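Section 4: Sorting out your plugs and leads

Right, the rail is up, the baskets are hooked on, and now comes the bit I always put off — the cables. I wrote this part of the Cludima guide after doing my own desk in August, and I've kept the steps in the order I did them. Allow yourself an evening.

Before you start

Switch everything off at the wall and unplug it. Let any charger that's been in use cool down before you handle it. If a lead is split or a plug is cracked, put it aside for recycling and don't be tempted by tape (I was, once, and my brother Zbigniew still brings it up).

1. Tip the whole lot out on the worktop. Yes, all of it, including the carrier bag from the hall cupboard.

2. Pull out the power strips first. They're the biggest things and they give you somewhere to start. Stand back and decide which one lives on the desk and which goes in the drawer.

3. Put the plug adapters together in one spot. Mine love to hide under the thin leads, so have a good feel about. 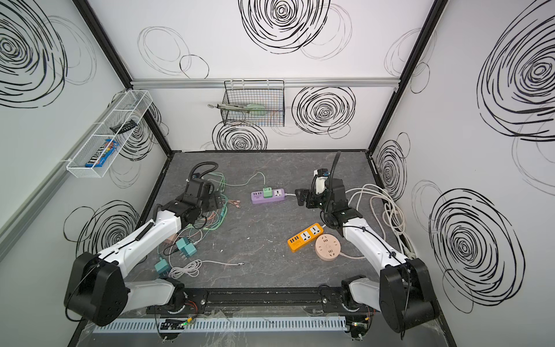 4. Now the thin leads. Find one end, hold it loosely and follow it back through the tangle with your other hand. Don't yank! Pulling tightens the knot and it's hard on the connectors. If it won't come, leave it and try a different one — the first often slides out by itself later.

5. Coil each lead in loops a bit wider than your hand and fasten it with one of the soft ties from the Cludima pack. There are 19 in the small pack and 23 in the large.

6. Sort the coils by what's on the end, never by colour. I did colour the first time and it looked lovely, and then I couldn't find a thing.

Note: the wire baskets are fine for light bits and bobs, combs and sweets and so on. Heavy power strips should stay on the worktop or in a drawer.

Caution: never plug one power strip into another, and never run one while its lead is still coiled up tight. It can overheat.

7. Plug the desk strip back in at the wall, then add your chargers one at a time. Check the rating printed on the strip before you add anything bigger than a charger.

Spare ties are listed in Section 7, under part number 381.

Mieczysław Grabowska, 22/09/2021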